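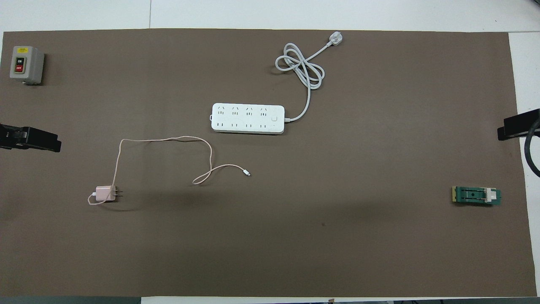
Cosmin Zamfir put it to us, after reading an early draft, that a power strip with its lead in a heap is no untidier than one with its lead in a coil, and that we had only taught ourselves to see it that way. "You are scoring neatness as if it were a property of the cable," he wrote. "It is a property of the person looking at it." We think he is at least half right, and the rest of this section deals with how much of the tidying literature survives if he is.

The usual claim, made most plainly in the Pasis household guide and repeated in the Dellside survey, is that small electrical items cause clutter through their leads and hardly at all through their bodies. A charger cube takes up very little room on a desk. So does a control box with an ON and an OFF button. Add a metre or two of lead and the same item is said to spread. Both sources treat this as settled. Neither, as far as we can tell, measured it. Dellside asked 444 people which things on their desk annoyed them, and a person who is asked about annoyance will name whatever caught on their sleeve that morning.

We had hoped to do better by laying items out on brown paper over a white tabletop. A plain sheet makes it easy to trace where a lead goes. It also flatters the items. With wide gaps between them, as in our layouts, a power strip and its cord look perfectly manageable, and we doubt that the same things in a drawer would. Readers should bear that in mind before taking any of our layouts as a picture of ordinary storage.

The power strip gave us the most trouble. It has eight sockets, four of a three-pin type and four with two-pin slots, and a cord that falls into a loose figure of eight. Pasis calls the figure of eight a "resting coil" and recommends it over the round coil on the grounds that it does not twist. Perhaps so. Our two raters could not agree on whether a loose figure of eight was a coil at all. One marked it as coiled and the other as tangled, and they stuck to their view after up to 2 further rounds of discussion. We have kept both scores.

Figure 2. Power strip on the brown mat, with its white cord in a loose coil at one end and a thin pale pink cable in an irregular loop at the other.

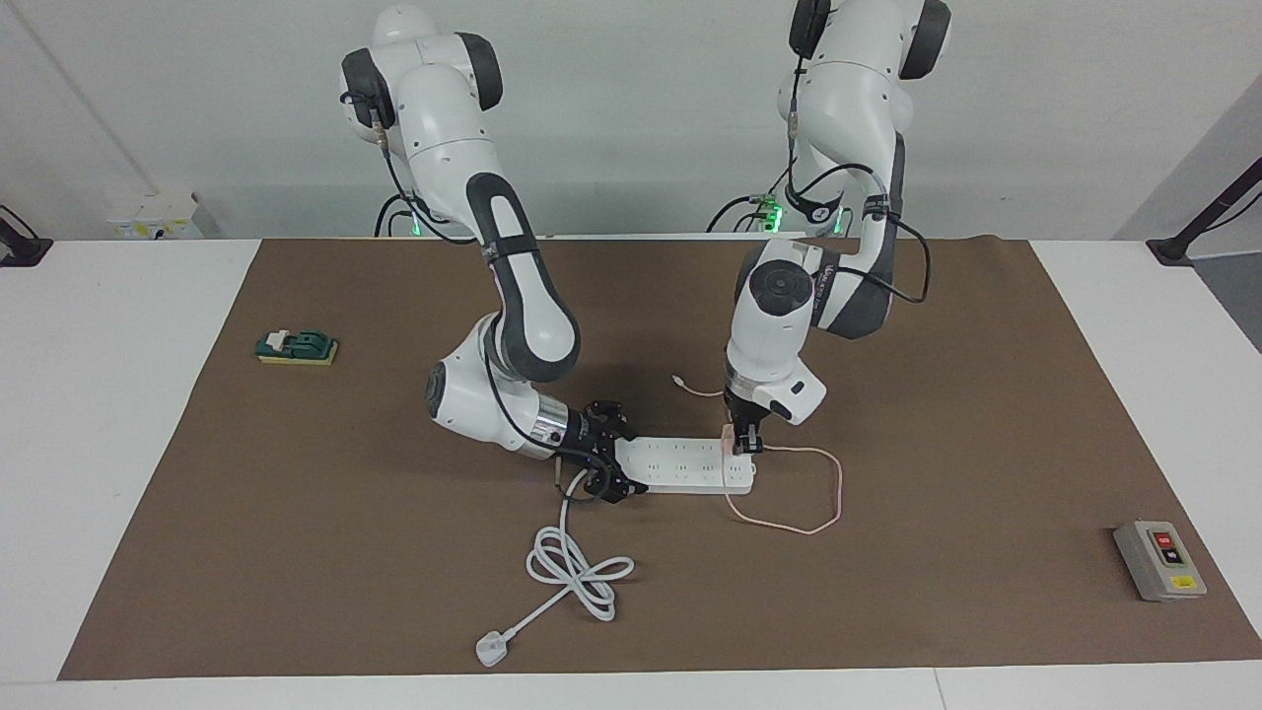
A second difficulty is where one item stops and the next begins. A lead that lies close to a power strip gets counted with it by some people and on its own by others, whether or not the two are joined. The Ozoliņš scheme tells raters to follow each lead to its plug and to give it to whatever is on the other end. That works well on paper - less well when the two leads cross and the rater is in a hurry. Under the Sovia scheme the whole patch of desk is scored as one thing, and the problem goes away together with most of the detail.

We used the Ozoliņš scheme and have some regrets. It rewards patience more than it measures clutter, and a patient rater will always find more leads than a quick one. Scores from the two schemes should not be put side by side, although the Dellside survey does exactly this in its closing table.

As for whether coiling a lead makes a desk easier to use, we found nothing in the earlier work that would let us say so. The studies that report a benefit asked people to coil their own leads and then asked the same people if they were pleased.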